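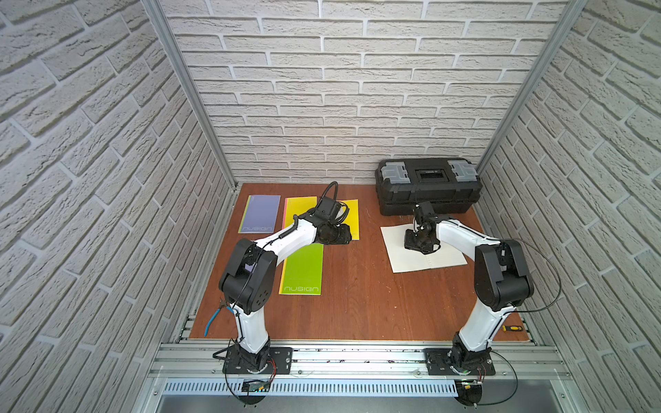
The two arms on their table, with the notebooks on the left and the sheet of paper on the right.

Two-arm table at an open day: how long per visitor group, and what do you let people touch?

Posted by gullero_bench

We have an open day in November at our workshop in Burnia. The photo shows the table we want people to see. Both arms are on one rail along the front edge, and there are brick-pattern panels on three sides, so the only clear view is from the front.

The plan is for the left arm to work with the notebooks and the right arm to work with the paper. I have 18 minutes for each group before they have to move on to the next room. Last year we had a single arm in the same slot and people drifted off before the end. This year I'd like both arms moving, but I don't want to spend the whole time resetting things by hand.

What I need to know:

How close can people stand if there is nothing across the front of the table?

Is it better to run the same short task over and over, or one long one?

Do flat notebooks work for an audience, or should I swap them for something taller? They are thin and I worry that the back row will see nothing.

There is money for a screen if it would help, but not for a second table.

Posted by Prendusik

We run a similar table at our place and had 301 people past it at our last open day.

Distance first. Don't go by what feels right. Measure how far each arm reaches past the front edge at full stretch, add a good margin for somebody leaning in, and put a proper barrier there. Tape on the floor does not stop children. If your site has a safety person, get them to look at it before the day, and have one member of staff next to the stop button who does nothing else. Whoever is doing the talking should not also be on the button.

Run a short task. Ours takes 40 seconds and then starts again. People who walk in halfway through get to see the whole thing on the next go, and if a pick fails you only have to wait for the next one. We tried a long task once and had to explain a gap of several minutes while we put everything back.

Notebooks are fine if the colours are bright, and yours are. Overlapping ones are harder to pick, so space them out unless the overlap is what you want to show. For the back row, hang a screen on the wall with a live view from above. We paid 3,000 for ours including the bracket, which was too much. A second-hand television would have done the job.

Also clear the hand tools off the table. You have pliers at the front left and a screwdriver at the front right. Visitors pick things up.

Posted by moldovan_tk

Bigger objects. We used sponges and everybody could see them.

Posted by gullero_bench

Thanks both. Barrier is ordered and I've asked for a second person for the stop button. The pliers and screwdriver will go in the toolbox, and the toolbox will go under the bench. I'll keep the notebooks for the left arm and try a sponge on the right in place of the paper. Does anyone have a view on sound? Our room echoes and I can't decide between a microphone and just keeping the groups small.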